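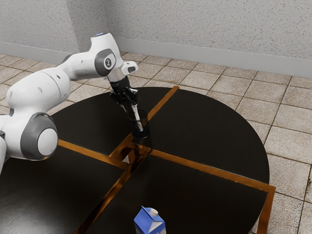 Kustbridge, 19th January

Table reset at the Kurken site: status and staffing

The planning group at Kurken has finished the simulation stage for the table reset cell. The task is narrow. After a meeting room is vacated, a single arm puts small upright items back into their holders: stir sticks, straws, pens, markers. Until now this has been done by hand by the room services team as part of the evening round. There are 64 rooms on the round.

All work so far has been in the rendered room model supplied by Lanham. The model has one round black table with metallic dividing strips, a tiled floor and the arm on one side. A milk carton stands at the near side of the table, well away from the holder. The holder is placed close to the point where the strips meet, and the arm lowers the item into it from above.

Insertion is the part that needs the most tuning. The item is thin and is held at a slant, so the lower end has to clear the rim before the fingers open. Each holder type gets its own approach height and its own release height. These are stored by room, and room services can edit them from the tablet without a support ticket.
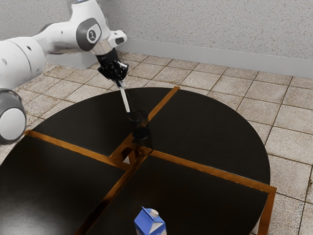

Mazurek wrote in after the last issue to say that the rim clearance is a side matter and that the real question is who gets called when a stick ends up on the floor at nine in the evening. The answer in the current draft is the shift lead. The cell stops, logs the room number and moves the job to the manual list. It does not retry more than once.

For the room services team the changes are as follows. The evening round stays, but the reset step comes off the checklist in rooms where the cell is active. Wiping, restocking and milk remain manual. Two people per shift will be trained to clear a stop and restart the cell, and the training is paid time. Job grades are not affected by the first phase. Whether the restart duty should carry an allowance is still open and will be discussed with the staff side before any hardware is ordered.

The acceptance run is set at 1,000 simulated insertions per holder type, with item position and holder position varied between attempts. A stop counts as a failure even when the item ends up in the holder. Logs from the run will be posted on the shared drive under Kurken/reset, and comments on the draft checklist can go to the same folder.
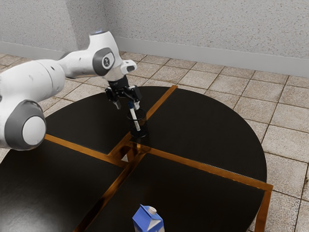 Marker with blue cap, dark cup. Room model, Kurken reset cell.

The first physical cell is planned for August, in one room only. The manual checklist will be kept in that room for the whole trial period.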